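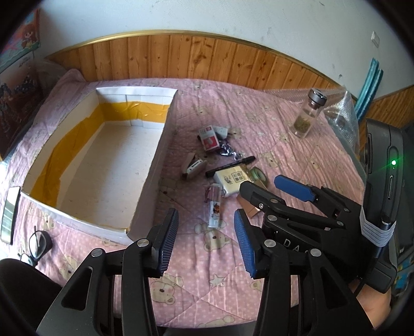 4. Findings: Surfaces, Containers and the Sorting of Small Goods

4.1 The bed as a work surface

The households in the Piltudach sample were asked to put away small loose goods in whatever way they would normally do so, and were given no instruction on where the work should take place. The dining table had been expected to serve as the main surface, as it did in the pilot conducted by Paiva and Mizuno. In the present study it was used less often than the bed. Of the 35 households, a clear majority carried out at least part of the work on a made bed, and several did all of it there.

Participants gave practical grounds for this choice. A bed is large, it is usually clear during the day, and it stands close to the drawers and closets in which many of the goods will end up. Small items dropped on a bed make no noise and do not roll far. One participant, who shared an apartment with two school-age children, noted that the table was "always waiting for the next meal," while the bed was free from eight in the morning until the children's bedtime. Others mentioned that they could sit on the edge of the bed while working, or kneel beside it, and that the height suited them better than the floor.

The bed also has drawbacks as a work surface, and these shaped the way in which goods were laid out. A quilt or blanket is seldom flat. Its folds catch narrow objects such as pens, and a soft mattress tilts toward any person who sits on it, so that light goods slide toward the sitter. Patterned covers add a further difficulty. Participants with printed quilts more often passed a hand over the surface at the end of the session, and they described this as a check for goods they might have overlooked. The covering was recorded in the session notes as plain, striped or printed, but the sample is too uneven to support a firm statement about the effect of pattern on missed items.

4.2 The open box

A container was present in nearly all sessions carried out on a bed. Baskets, plastic tubs, shoe boxes and the lids of larger boxes were all used, and the shallow open carton was the most common form. Figure 2 shows an arrangement typical of this group: a wide white cardboard box lies at an angle on a pink quilt, with keys, a black marker, a roll of pale green tape and a square tissue packet grouped to its right. Strips of yellow-orange tape run along the inner walls of the box, and its floor is bare.

The reuse of packaging was a regular feature of the sessions. Participants seldom bought a container for the purpose of sorting. They took one that had entered the home with a delivery or a purchase and had been kept because it was clean and of a useful size. Old tape was generally left in place. In interviews the matter of tape was raised by the participants themselves, several of whom regarded it as a sign that a box was temporary and could be thrown away later. A box without tape or printing was more likely to be given a permanent place on a shelf.

Depth was the property that participants discussed most. A shallow box keeps its contents in one layer and allows them to be seen from above, and for this reason it was favored for goods of mixed kinds. Deep boxes were chosen for goods of a single kind, such as socks or charging cables, where it was of little importance which piece came to hand first. Two participants began with a deep box and changed to a shallow one partway through the session. Both said that they had lost sight of what was at the bottom.

The position of the box in relation to the goods was also examined. Most right-handed participants set the box on their left and gathered the loose goods in front of them or to the right. The arrangement is consistent with picking up with the dominant hand and carrying across the body, although the interviews suggest that few participants had given it any thought. Where a session was shared between two people, the box was more often placed between them, and the loose goods lay on both sides of it.

4.3 Goods without a home

The sessions yielded more than 1000 handled items, of which 700 could be matched to an item on the household's own inventory sheet. The remainder were small things that no participant had thought to list. They included tape, pens, keys with no known lock, pocket tissues, bits of flat cardboard, and small cartons whose contents had been used in part. Following Loureiro, we refer to these as goods without a home. The term covers objects that are in regular use or are thought worth keeping, but for which the household has no agreed place.

Goods without a home were handled differently from the others. They were picked up and put down again more often, and they tended to be left until last. They were also the goods about which participants spoke aloud most freely. A shirt or a book was usually moved without comment, while a roll of tape might prompt a discussion of where tape had been kept in the previous home, who had used it last, and whether another roll was already in the kitchen. It is of some interest that such talk was as common in households that described themselves as tidy as in those that did not.

Keys form a special case. Keys in daily use had a fixed place in every household in the sample, most often a hook or a dish near the door. When they appeared among the goods to be sorted, they were normally set apart at once and returned to that place. Older keys were treated with caution. Participants were unwilling to discard them even when they could not say what the keys opened, and they were commonly returned to the box together with the ring or chain to which they were attached. One participant had kept a ring of keys through several moves and considered it unlucky to separate them.

Writing tools followed a simpler pattern. Pens and markers were tested on a scrap of paper or cardboard, and those that did not write were thrown away. Markers were kept apart from ordinary pens in a number of households, where they were reserved for labeling boxes. Tissue packets were shared out among coats and bags, and only surplus packets went into the container.

4.4 Grouping before placing

In coding the sessions we distinguished between direct placing, in which an item is picked up and put into a container at once, and grouping, in which items are first brought together on the surface. The coding was done with the Vumis scheme, which was developed for the study of kitchen work and was adapted for this purpose by McKinnon and Frade. Each session was coded independently by two persons, and differences were settled in a joint meeting held on Friday of each week during July.

Grouping was the more common practice on beds, and direct placing on tables. We attribute this in part to the size of the surface. A bed leaves room for a loose pile beside the box, and participants made use of it. A table that is already partly occupied invites the worker to clear each item as it comes. The difference may also reflect the mood in which the work was begun. Participants who worked on a bed tended to speak of the session as a proper sorting, while those at a table spoke of getting things out of the way.

The groups themselves were loose. Few were made up of goods of one type, and many were held together only by size or by the fact that the goods had come from the same drawer or bag. When asked to name a group, participants used general words such as "bits," "desk things" or "the small stuff." Firmer categories appeared later, once the container was partly filled and some goods had to be excluded for lack of room. In this respect our results differ from those reported for shop storage in the Mac Carthaigh survey, in which categories were fixed before any item was moved — a condition that follows from the use of printed stock lists and has no close equivalent in the home.

Flat goods, among them cardboard pieces, envelopes and instruction leaflets, were rarely grouped with anything else. They were slid beneath other items or laid along the side of the box, and in several sessions they served for a time as a tray or divider before being placed in recycling. Coders were at first uncertain whether such pieces should be treated as goods or as part of the container. The final version of the scheme allows for a change of status within a session, and the point at which the change takes place is noted separately.

4.5 Completion of the session

Participants were free to decide when the work was done. In most sessions the end was marked by the removal of the container from the bed, followed by the straightening of the quilt or blanket. The container was then taken to a closet or placed under the bed, or it was left on a chair with the stated intention of returning to it. Boxes left on chairs were still there at the second visit in a number of homes, and their contents had in most cases grown. The goods that had been added were of the same mixed kind as before, with pens and opened cartons the most frequent among them. The second visit and the interviews connected with it are treated in Section 5.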